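FOR IMMEDIATE RELEASE

January 20, 2026

Hukemero opens mail-in shoe repair to the whole country, starts April

Flat price, two-week turnaround, box included

Hukemero, the shoe repair company with four shops, is taking its resoling work to the mail. Sign-ups open now. First boxes go out in April.

The idea is simple. Customer orders a repair online, gets a flat box with a prepaid label, folds it up, drops the shoes in, hands it to the carrier. Shoes come back two weeks after they reach the bench. Full resole with new heels is $60, shipping both ways included. Same price for men's, women's and work boots up to the ankle. Taller boots get a quote first.

"People kept driving in from three counties over with a trunk full of shoes," said Thomas Bellini, founder of Hukemero. "Or their sister would bring them. Or they'd call and ask could they just mail them, and we'd say sure, write your name inside, and then the name would rub off. So this is us doing it properly."

Last year the four shops repaired 3812 pairs. Most were resoles, then heels, then stitching, then zippers. Mail-in work will be done at the Pistero Street shop, which has the biggest back room and the most bench space. The other three stay walk-in only and keep thier current hours.

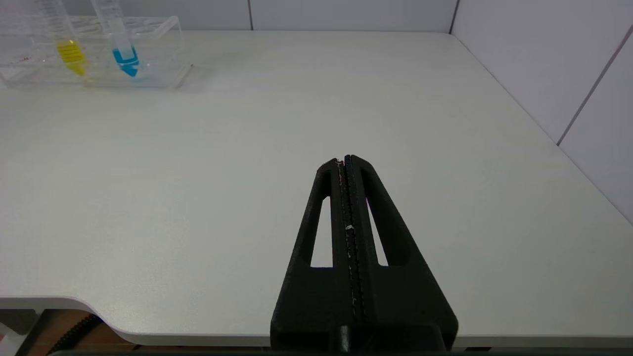
Black gripper fingers, closed. Photo: Hukemero press office

What's covered at launch:

Full resoles, leather or rubber
Heel replacement
Restitching of welts and uppers
New insoles
Conditioning and polish, no extra charge with any resole

Not covered for now: sneakers with molded soles, ski boots, anything with a heated lining. Sandals under review. Dye work stays in the shops, color matching over email has gone badly every time we tried it.

Soles come from Valentini, the company's supplier from day one. Customers pick from two at checkout, a smooth leather sole and a lugged rubber one. A thinner rubber for dress shoes is on order and will be added to the site once stock is in.

Katia Marino, who has run the Pistero Street bench for most of the shop's life, will head up the mail-in side. Every pair gets looked over before any work starts. If the shoe can't take a new sole, the customer hears from the bench by email, with the reason, and the pair goes back free.

"I'd much prefer to tell someone up front," Marino said. "If the midsole is gone, it's gone. I can put a beautiful sole under it and it'll be on my bench again by summer. Also please, please take the laces out. And the socks. We get a lot of socks."

Packing notes for anyone signing up early. One pair to a box. No shoe trees, they add weight and get mixed up. Knock the mud off. If one shoe has a problem the other doesn't, put a note in that shoe. Boots should be laid heel to toe. The order number is printed inside the lid and on a tag, tie the tag to the left shoe.

Repairs come with a guarantee on stitching and glue for a year. Normal wear to the sole isn't part of that. Claims go through the same mail-in box, no fee for the label.

The box itself can be used again. It's made by Drodero, plain cardboard with a fold-over lid, and the return label sits under a peel-off strip. Customers who send the same box back for a later repair get $4 off. 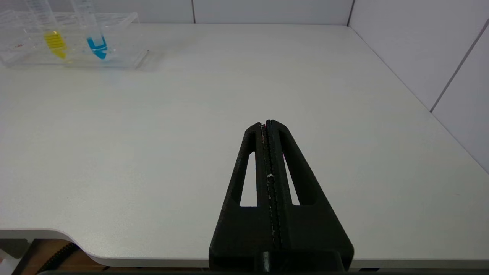 Can I still get a resole done while I wait?
Same-day work is only offered at the three walk-in shops, for heels and small stitching. A full resole has to sit overnight in the press, so it always means leaving the shoes.

Pricing in the shops does not change. Gift cards bought in any of the four locations will work online. Old paper gift certificates too, but those need to be mailed in with the shoes or brought to a counter and swapped for a card first.

Early sign-ups will be handled in order. Number of boxes sent each week is capped at first so the bench can keep to two weeks. Anyone past the cap gets a place in line and an email when thier box ships. Nothing is charged until the box goes out.

Hawaii and Alaska are included, same price, allow extra days for the mail. No Canada yet. We've been asked.

About Hukemero

Hukemero repairs shoes, boots, belts and bags. Started by Thomas Bellini with one bench and a borrowed stitcher, now four shops. Belts and bags remain in-shop only.

Press contact

Hukemero press office, Pistero Street shop. Interviews with Thomas Bellini or Katia Marino by request, mornings are best, bench is loud after lunch. Price list and the full list of covered repairs sent on request.

###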